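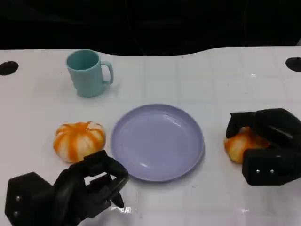 Lumstead, 3/25/24

Stovemance Forum > Jams, Pickles and Preserves > Marmalade that won't set

gemma_hartley
Right, help please. Second batch of Seville this year and it's soup. First lot was fine, same recipe, same pan (the big Wokska one, wide, heavy bottom). Only change is the fruit was out of the freezer this time. Fruit weighed almost 1000g, water to cover, simmered till the peel squashed between my fingers, sugar in, rolling boil. Did the cold saucer thing over and over and it never wrinkled. Gave up in the end and potted it. Next morning still sloshing about in the jars.

Can I reboil or is it ice cream sauce now? Don't want to waste it, the peel took me all evening.

pithandpip
Reboil. Done it loads of times. Tip the lot back in the pan, juice of a lemon, bring it up slowly so it doesn't catch and then boil hard. New clean jars, don't pour it back in the sticky ones.

Frozen fruit loses some pectin, that's your trouble I'd say. I always chuck in a few extra when using frozen.

Faraji Lema
How much sugar? You've given the fruit weight and nothing else. And did you keep the pips?

gemma_hartley
Sugar 2 kg. Pips in a muslin bag yes, squeezed it at the end till my hands hurt. Lots of goo came out so there must be pectin in there somewhere??

oldbrambles
Disagree with pithandpip about reboiling. You end up with brown toffee and leathery peel. It'll set alright, you could sole a boot with it. I'd leave it a fortnight. Marmalade can take ages to make its mind up. I had a batch in December that was runny for days and then it was perfectly good by the time I gave it away.

pithandpip
Days yes. If it's sloshing like squash after a night it isn't going to turn solid on its own. And mine doesn't go to toffee, you're boiling it too long.

oldbrambles
We've had this one before haven't we. Agree to differ.

Faraji Lema
Did you cover the pan for the first simmer? If the lid was off you lose water, lid on and you keep the lot, and then you've got to drive it all off after the sugar's in. Same recipe can come out totally different just from that. I'd bet on too much water over the pectin thing tbh. What did the thermometer say?

gemma_hartley
Lid was on this time! Off the first time, I think. Hadn't even thought of that.

No thermometer, mine died. It's on the list.

Faraji Lema
There you go then. Get a thermometer, 104 and a bit is what you're after — but still do the saucer as well, they lie. Mine reads low.

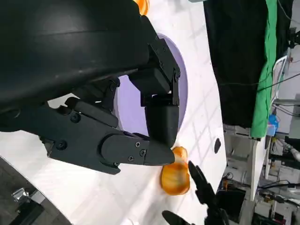
pithandpip
Colour is what I go by, more than any thermometer. When the sugar first goes in it's cloudy and pale and a bit sad looking. Then the froth drops, the bubbles go fat and lazy and the whole pan clears. You want that orange thing on the table, that's near enough the shade, glossy and see-through with the edges gone darker amber and lighter yellow where it catches. Past that and you're into oldbrambles' boot leather. Have a spoonful up to the window every couple of minutes, heat off while you look.

oldbrambles
I like mine darker than that. Proper dark. A spoon of treacle in it and thick peel, none of this shredded stuff.

But you can't go by colour with a reboil, it starts off darker before you've even lit the gas. So that's no use to Gemma.

pithandpip
Fair point, that. Saucer for the reboil then.

marrowfat
Can I just say the Hnatiuk method sorts all this. Whole fruit boiled first, lid on, cut up after, peel is butter soft and you don't need a muslin. Got it off an aunt by marriage, never had one fail. Takes all day though and the kitchen windows stream.

Faraji Lema
Whole fruit is good but it's not magic, I've had one fail. Same reason, too much water left at the end. I weigh the pan now. Pan empty, pan with everything in after the simmer, write both down on the back of an envelope. Last lot of cooked fruit and liquid came out at 1021g and it set like a dream, the one before was miles over and didnt.

marrowfat
Who has scales that take a full preserving pan?

Faraji Lema
Small batch. Small pan. Bathroom scales no good before anyone asks, I tried.

gemma_hartley
OK so plan is: back in the pan, juice of a lemon, lid OFF, small amounts at a time. Will do 4 jars first and keep the others runny in case oldbrambles is right and it sorts itself out.

oldbrambles
Sensible. Warm the jars or you'll crack them.

pithandpip
And let it stand ten minutes before potting or all the peel floats to the top.

gemma_hartley
Update. Did the four. Lid off, hard boil, wrinkled on the second saucer! A touch darker than the first batch, peel is a bit chewy (ok oldbrambles, a BIT). Tastes lovely. Rest of the jars are still runny, had some on porridge, might leave them as they are tbh.

oldbrambles
Chewy. Noted.

marrowfat
Runny one is nice brushed on a ham as well. Does anyone have a spare muslin bag pattern or do you all just use an old hanky?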